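# Collecting demonstrations in the simulated kitchen

This page covers how to record a set of teleoperated demonstrations for one task, from opening the simulator to handing over the finished set. It assumes you have Histden installed and an account on the Relia store. If you don't, ask Yannick Leclerc for both before you start.

## Before you record

Open Histden and load the kitchen layout for your task. Check the task sheet for the layout name, the arm model and the control rate. Do not change the control rate to make the arm easier to drive. Episodes recorded at different rates can't be mixed later without resampling, and we don't resample.

Set these in the session file:

```
task: place_on_counter
episodes: 200
reset: random
save_failures: true
```

`reset: random` gives a new start position for the arm and the target object each time. Cabinet colors, counter finish and window light are drawn from the texture list at the same moment. Leave the texture list alone unless the task sheet says otherwise.

Drive the arm by hand for a few minutes with saving turned off. Open and close the gripper, reach to both ends of the counter, and find the points where the elbow locks up. The first ten episodes of a session are usually the worst ones, so it is better to make them throwaways.

## Recording an episode

1. Press **R** to reset. Wait until the object stops moving. Some objects drop a short distance onto the surface and rock before they settle.
2. Type the instruction text if the prompt is empty. Use the wording on the task sheet. "Pick up the bowl" and "grab the bowl" count as two different instructions in the loader.
3. Press **Space** to start saving.
4. Move at an even speed. Slow down for the last few centimeters before contact.
5. Close the gripper fully and hold for half a second before lifting.
6. Finish the task, open the gripper, and back the arm away from the object.
7. Press **Space** to stop. Mark the episode **S** for success or **F** for failure.

If you miss the grasp, go back and try again in the same episode. A recovery is useful to the policy. If you knock the object off the counter, stop and mark it F.

Don't pause in the middle of an episode to think. The policy learns the pause. Earlier Prusden sets have a hesitation above the object that came from one operator, and the trained arm copied it for weeks before Faustine Lebrun traced it to the source files.

## Varying your approach

Random resets take care of positions, but they don't take care of you. Most people settle into one path after twenty or thirty episodes and repeat it. Change the approach direction on purpose. Come in from the left for a while, then from above, then low along the front edge. Keep the path reasonable; there is no need to swing through the cabinets.

## Checking the set

Run the checker when the session is done:

```
histden check --set place_on_counter
```

It lists episodes with dropped frames, missing instructions, or no gripper movement at all. In our last full pass in September it read 1,143 episodes and flagged 34. Most of the flagged ones had an instruction left blank. Those can be fixed in the session file. Dropped frames can't be fixed, so delete those episodes and record replacements until you are back at 200.

After the checker, play back one episode in ten at double speed. Look for episodes marked S where the object is still tipping when the recording ends, and change them to F.

## Uploading

Push the set to Relia with the task name and your initials. Add a short note if anything unusual happened, such as a crash partway through or a change of controller. Ferrand picks up new sets overnight and builds the training split. You will get a message with the split sizes. If the number of successes doesn't match your own log, reply before anyone trains on it.

## Choosing the camera view

Each session saves a wrist view and one fixed view, and the fixed view has to be picked before the first episode. Use the lowest preset that still shows both the gripper and the object at reset, and step through several resets to be sure neither one leaves the picture. Contrast matters as much as angle. A pale round object on a dark marble-look counter is easy to find even when it is small, but the white housing of the gripper can come very close to it in the view, so check that you can still tell the two apart when the arm is waiting at the front edge of the counter. If you can't, go up one preset and step through the resets again.
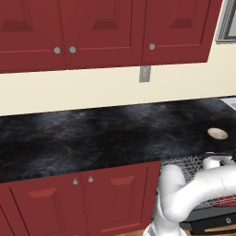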